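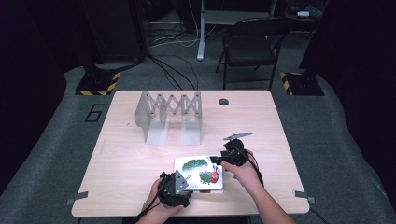 Home > Small Spaces > Shelving and Books > Kids' books

Keeping board books upright with an accordion-style metal lattice?

Posted by Beca Prosser

I have a light wood table that I want to use for my son's board books, and I'd like them to stand along the back so he can reach them. There is no wall behind the table, so anything that leans has to lean on something that's already on it.

What I have is a silver-gray metal piece that opens and closes like an accordion, with crossed flat links and a pair of L-shaped feet. It came in a box of things from my sister's old office in Pickering, with no instructions. When I stretch it out, one foot is under the left end and the other one is under the middle, so a good part of the lattice hangs out past the foot on the right with nothing under it.

The books are all small. The one on the table now is a white one with a green caterpillar and a red apple on the cover, and most of the others are close to that size. I have 14 to fit. When I put five of them in on the right side the whole thing starts to tip. On the left side it is fine.

1. Should the second foot be at the far end instead of in the middle?
2. Is there a way to keep the feet from sliding without screwing into the table? I don't want holes in it. There is already one round cable hole near the back edge and that's enough.
3. Would I be better off laying the books flat?

Thanks.

Octavio Montecinos

Taking these in order.

Move the foot. With these lattices the weight has to sit between the feet, and anything past the last foot works as a lever. I don't know your exact model, but on mine the foot is held at one of the joints and comes off. Close the lattice most of the way first, because the links are hard to line up when they're spread out. If yours is riveted on and won't move, close the lattice until the overhang is short and only load the part between the feet.

Also don't open it further than you need. The diamonds get long and low as you pull and the whole piece loses height. I had mine out to 30 inches and thin books went over the top of it. Pulled in by a third it held fine.

For sliding, use shelf liner, the rubbery mesh kind. Cut a piece the same shape as the flat part of each foot and put it underneath. The weight of the books does the rest if the flat part of the L points toward the books, so that they stand on it. If it points away from them it does very little.

I weighed one of my daughter's small board books on the kitchen scale when I was working this out and it came to 226 grams. That doesn't sound like much but a row of them is heavier than people expect, and a child pulls them forward, not up. Try it with your own hand before you let him at it.

Watch the joints with small fingers too - they pinch when the lattice closes. Mine has a zip tie through two of the links so it can't be squeezed shut.

grelen_mom

I gave up on standing them. Ours are flat on the table with the covers facing up and he picks by the picture. He is two and he doesn't read spines anyway. You can't fit 14 that way so I put out a few and swap them in the evening.

Beca Prosser

Thank you both. The foot does come off - it was stiff, but it moved over to the right end with some wiggling. I had the flat part pointing the wrong way as well. It holds the five books on that side now. I'll get liner for the feet and do the zip tie before he uses it.

I might still leave the caterpillar one out flat since he asks for it every night.

Marked as solved

Related in Shelving and Books
- Bookends that don't scratch a painted shelf
- Covering a cable hole in a desk you no longer use as a desk
- Chewed corners on board books, can they be sealed?
- Pulto cube shelf leans to one side
- How low should a toddler bookshelf be?
- Removing old shelf liner that has stuck to wood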